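Workshop notebook – front room, tables and small items
November

8:40. Opened up, heat on. Canan was in before me and had already pulled the side tables away from the wall so we could get at the floor. Lurdes wants the front room settled before the Nonau people come to look at the tableware, so today is tables, glass, cutlery and flowers, and nothing else if I can help it.

Carried over from yesterday: the second coat on the shelf boards in the back is still tacky at the ends. Left them on the trestles. Bülent says leave them one more night. The cans are sealed and under the sink, lids marked.

9:15. Checked the white table for wobble. It rocked a little on the short side when leaned on, so I put one felt pad under the foot and tried again. Fine now. The top had two ring marks near the middle. Warm water and a drop of dish soap took off one of them, the other needed baking soda paste left on for ten minutes. Do not use the Venora cream on this top, it leaves a dull patch that shows when the light is low. Thu tried it on the sample piece last month and we still have the patch.

Measured the clear height under the shelf in the alcove while the tape was out: 746 mm. The shorter of the two stools is fine there, the taller one is not. The alcove is 388 mm deep, so the Aksoy trays go in lengthwise only. Wrote both numbers on the inside of the alcove door in pencil.

10:05. Unpacked glasses. The Vurkano carton had good dividers but the paper was dusty and the dust had gone into everything. Washed the lot by hand, rinsed hot, upside down on a towel. The towel left lint on the rims. Second round dried with the flat cotton cloths from the drawer and those were better. Canan thinks we should throw the terry towels out. I would keep them for floors.

One glass has a seed bubble in the base. Not a fault for our use but I put it to the back of the shelf so it does not end up in front of a visitor.

10:50. Flowers. Lurdes brought them from home in wet newspaper. Trimmed the stems, took off the leaves that would sit under water, and split the bunch over the small vases. The pale purple ones drop petals if you move them, so set them down once and leave them. A far corner is the best place for a vase on the white table, well out of reach of elbows. Water to be changed every morning by whoever is in first.

11:30. Glass and spoon on the white table. Started with the glass close to the middle and the spoon to the right of it. The question was how much clear space to leave around a single place so it reads as set and does not look like something left behind after coffee. We tried it a few ways.
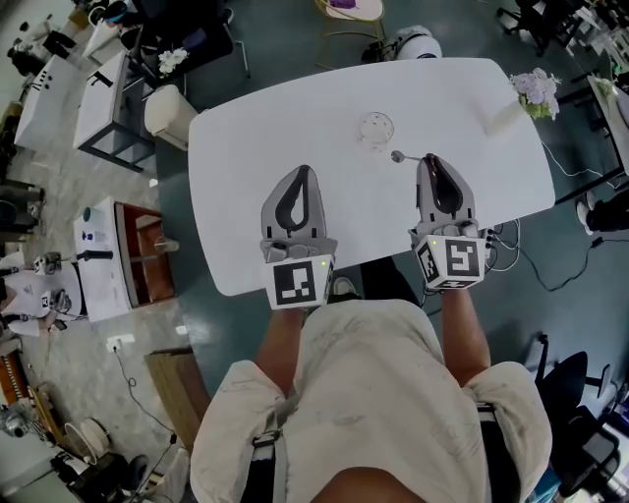 White table, late morning. Glass and spoon out, flowers in the far corner.

Notes from that:
– Spoon too close to the glass and the two look like one lump from standing height. A hand's width is better.
– Clear glass nearly vanishes on a white top when you look straight down on it. Needs a coaster or a folded napkin under it. Thu suggested the gray linen ones. Tried one, good, but it has to be ironed.
– Small spoon is right for this glass. The dessert spoon from the same drawer looks like it belongs to another table.
– Keep the vase where it is.

12:20. Lunch. Soup from the place on the corner. Sibel called about the delivery, now expected after three.

1:10. Cables. The black and white leads on the right of the table had got into a tangle on the floor and that is the side everyone walks on. Worked them apart one at a time, coiled the spare length and used hook-and-loop ties, not tape. Tape leaves glue and the glue picks up dirt. Ran what was left along the wall side. The dark green floor shows every bit of fluff once the cables are out of the way, so I swept and then went over it with a damp mop. Should have done it in the other order, cables then lunch then flowers, as there were petals to pick up by then too.

2:00. Side tables. The round one with the gold rim wipes clean with a dry cloth only. The rim scratches, so no scouring pads near it. The dark table shows dust within the hour and there is nothing much to be done about that. Moved the flowers on it back a little after dusting.

The desk with the reddish-brown drawers: top drawer sticks in damp weather. Rubbed candle wax on the runners and it moves better. Bottom drawer was fine, left alone.

3:25. Delivery came. Napkins, 1,000 in the box as ordered, and candles, 100. No coasters, they are on back order. Sibel signed. Put the napkins in the dry cupboard, off the floor.

To do:
– iron gray linen
– ask Bülent about the wooden board, needs a proper place to stand
– second felt pad for the table, same foot, the one on there is thin
– coasters, chase Aksoy
– empty the waste bin before closing, flower stems smell by morning

4:45. Bin done. Heat down. Board still to be sorted.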